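3.2 Where the shoes go

Entryways turned out to be the richest part of our material, and we had not planned for that. The diary study in Groltuvthorpe asked people to write about any household object they touched while coming in or going out. We expected keys and coats. What we got was shoes, page after page of them! Over 508 diary entries mention footwear, and many go into real detail about who puts which pair where, and what happens when a guest gets it wrong.

The homes fall into two broad groups. In the first, shoes stay on the floor by the door and spread out during the day. In the second, a piece of furniture sets the limits, most often an open rack of the kind in Figure 2. Open racks are a delight to study because they hide so little. A pair left on the wrong tier is noticed by everyone who walks past, and the diaries are full of small remarks about it (one teenager kept up a running complaint for 11 entries).
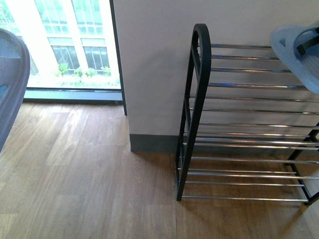

Figure 2. Open shoe rack with a black frame and chrome rods, on a light wood floor.

Height matters a great deal. In the 48 homes with a rack, the lowest tier was usually given to children or to muddy boots, and the top went to whoever left earliest in the morning. Few families could remember agreeing on this. Alvarado found a similar pattern in her earlier interviews in Dhillon, where the top tier was simply called "the work shelf," and we were thrilled to see the same phrase come up again in our own diaries.

Seasons shift the order. Entries from September show sandals moving down or out, often over several weeks, with a stretch in which both summer and fall shoes compete for the same rods. We return to these in-between weeks in Section 4, where they are compared with the handling of coats and umbrellas.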